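로봇 교시 게시판 > 질문/토론
제목: 직접교시랑 원격조종, 초보한테는 어느 쪽부터 가르치시나요? (글이 깁니다)

느린팔꿈치
2019-06-14
안녕하세요, 늘 눈팅만 하다가 처음으로 길게 글을 남겨 봅니다. 저희 팀은 작년 11월부터 손 달린 양팔 로봇으로 물건 집어서 옮겨 놓는 동작을 가르치고 있어요. 처음에는 사람이 로봇 팔을 직접 잡고 끌어 주는 직접교시로 시작했고, 올봄부터는 원격조종을 같이 쓰고 있습니다. 프로젝트 이름은 Umska인데, 이름만 거창하고 하는 일은 하루 종일 컵 옮기고 수건 옮기는 일입니다 ㅎㅎ
지금까지 모은 시연이 2275개예요. 그런데 이번에 새로 들어오신 분들을 교육하려고 보니 팀 안에서 의견이 딱 갈리더라고요. 한쪽은 손으로 잡고 가르쳐 봐야 관절이 어디까지 가는지 몸으로 안다고 하고, 다른 쪽은 어차피 본 작업은 원격으로 할 텐데 처음부터 조종기를 쥐여 주는 게 낫다고 합니다. 저는 솔직히 앞쪽에 마음이 가는데, 다른 곳은 어떻게들 하시는지 궁금합니다. 혹시 순서를 바꿔서 해 보신 분 계시면 경험담 좀 부탁드려요.

국수삶는밤
반갑습니다! 저도 앞쪽에 한 표 드릴게요. 저희는 Rorneck 쪽 교육실에서 신입분들 첫날엔 무조건 팔부터 잡아 보게 합니다. 중력보상 켜 놓고 팔꿈치를 살살 밀어 보면 어느 자세에서 갑자기 뻑뻑해지는지 손에 바로 느껴지잖아요. 그걸 모르고 조종기부터 잡으신 분들은 화면만 보고 팔을 쭉 뻗다가 꼭 한계각 근처에서 멈춰 세우시더라고요. 그러고는 로봇이 고장 난 것 같다고 부르시는데, 가서 보면 팔이 더 갈 데가 없어요 ㅋㅋ 저도 처음에 그랬으니 할 말은 없습니다만...

회색양말
저는 생각이 좀 다릅니다. 직접교시는 팔까지는 참 좋은데 손이 문제예요. 손가락 여러 개를 사람이 일일이 잡아서 굽혀 주면서 동시에 팔도 옮겨야 하는데, 두 사람이 붙어도 어색합니다. 게다가 손목 카메라에 가르치는 사람 손이 계속 찍혀서 나중에 학습에 쓰기도 곤란하고요. 저희는 직접교시로 100개쯤 모았다가 영상마다 사람 손이 들어가 있어서 그냥 다 버렸습니다. 그때 마음이 얼마나 쓰리던지요. 그 뒤로는 첫날부터 장갑 끼우고 원격으로 갑니다.

느린팔꿈치
아이고, 그걸 다 버리셨다니 제가 다 속상하네요. 말씀하신 손 문제는 정말 맞아요. 저희도 직접교시 때는 손가락을 미리 정해 둔 모양 몇 가지로만 쓰고, 팔 궤적만 사람이 잡아 줬어요. 그러니 수건처럼 흐물흐물한 물건은 도저히 안 되더라고요. 그래서 제가 여쭙고 싶은 건 본 데이터를 뭘로 모으느냐보다는 교육 순서 쪽이에요. 첫 주 정도는 기록을 끄고 팔만 만져 보게 하면 어떨까 싶어서요.

회색양말
아, 기록을 안 하는 연습용이라면 저도 반대는 안 합니다. 제가 글을 좀 급하게 읽었네요. 다만 첫 주는 너무 길고 오전 한나절이면 충분할 것 같아요. 팔 끄는 데 익숙해진 분들은 원격으로 넘어와서도 손목을 너무 크게 돌리는 버릇이 남던데, 이건 제 주변만 그런 건지 모르겠습니다.

달팽이우체국
지나가다 한마디 보태요. 순서도 순서지만 대기 자세부터 가르쳐 주시면 좋겠습니다. 저는 Grurberg 과제에서 검수를 맡아 시연 2000개를 넘겨 봤는데요, 제일 많이 걸러 낸 게 물건 놓친 영상이 아니라 시작 자세가 제각각인 영상이었어요. 어떤 분은 손을 꽉 쥐고 시작하고 어떤 분은 쫙 펴고 시작하고, 팔 높이도 다 달라요. 손가락은 살짝만 벌린 채 힘 빼고 아래로, 이렇게 정해 두시면 뒤에 일하는 사람이 두고두고 고마워합니다. 진짜로요!

국수삶는밤
오, 이건 바로 저희 교육 자료에 넣겠습니다. 저희는 시작 위치만 바닥에 테이프로 표시해 놓고 손 모양은 각자 알아서 하게 뒀거든요. 그런데 매번 똑같은 자세로 시작하면 조금만 틀어져도 로봇이 못 따라오지 않나요? Wegener 팀에 계시던 분이 일부러 시작점을 조금씩 흔들어 준다고 하셨던 게 기억나서요.

달팽이우체국
흔들어 주는 건 저도 찬성이에요. 대신 어디까지 흔들지 정해 놓고 해야지, 사람마다 습관대로 다르면 그건 흔든 게 아니라 섞인 거라서요. 저희는 시작 자세를 7가지로 정해 두고 돌아가면서 썼습니다. 검수할 때도 첫 화면만 보면 몇 번 자세인지 알 수 있으니 한결 편했어요.

회색양말
저는 그것도 좀 과하다고 봅니다. 자세 번호 외우느라 초보분들 머리가 하얘져요. 한 가지로 시작해서 손에 익은 다음에 늘려도 늦지 않습니다. 그리고 조종하는 분이 로봇 손만 보지 말고 손목 위쪽, 팔꿈치까지 같이 보는 습관을 들이면 좋겠어요. 손은 얌전한데 팔꿈치가 엉뚱한 데 가 있는 경우가 은근히 많습니다.

느린팔꿈치
다들 이렇게 길게 써 주셔서 정말 감사해요. 읽으면서 메모를 한 장 가득 했습니다. 일단 저희는 이렇게 해 보려고요. 첫날 오전에는 기록을 끄고 팔 잡아 보기, 오후에는 바로 원격으로 넘어가기, 그리고 대기 자세는 한 가지로만 시작하기. 자세 늘리는 건 회색양말 님 말씀대로 손에 익은 다음에 하고, 그때 달팽이우체국 님 방식을 빌려 쓸게요. 손목 크게 돌리는 버릇도 한번 지켜보고 다시 글 올리겠습니다.
대기 자세 얘기가 나와서 저희 손목 카메라 화면도 한 장 올려 둡니다. 손가락이 이 정도 벌어진 상태면 괜찮을지, 더 오므리는 게 나을지 편하게 말씀해 주세요.

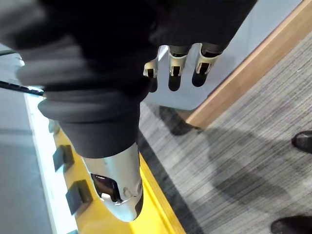
손목 카메라 화면. 빈손, 손가락은 살짝 벌리고 아래로.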